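**Ticket:** front-loader stops mid-cycle, ground floor
**Site:** Skelance studio
**Status:** open, monitoring
**Opened:** 2 April 2022

Reported: the Midea unit stops partway through a program with fabric still in the drum. Panel goes dark. Pressing the power button brings it back after a pause, and the program has to be set again from the start. Happened 4 times on beige covers, never on an empty run.

Checked first: door catch, filter, program knob. Catch closes with a firm click. Filter had a thin layer of lint, removed. Knob turns freely and holds each position. No error code stored.

Second check was the supply. The machine was sharing a Stimero extension lead with the standing fan and a heater rated at 2000 W. The heater has been moved to another circuit. The lead's plug was discolored on one pin — withdrawn from use and tagged.

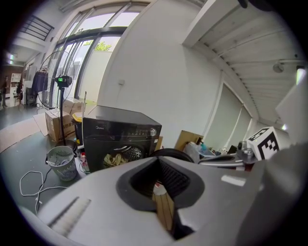
With the machine plugged straight into the wall outlet, a short program on an empty drum ran to the end. A second run with a half load stopped after 20 minutes, so the lead was a fault but probably not the only one. Feet were then leveled. The rear left foot was nearly a full turn short.

Parts: door switch ordered from Plunberg, quoted delivery 2 weeks. Old switch stays in until then.

Until the part arrives:

- half loads only
- wall outlet only, no extension leads
- note the program and the minute it stopped, and add both to this ticket

Related: Luo ticket from August, same symptom, closed after a switch replacement. No photos or readings were attached to that one.

Next action: fit switch, run one full load, update status.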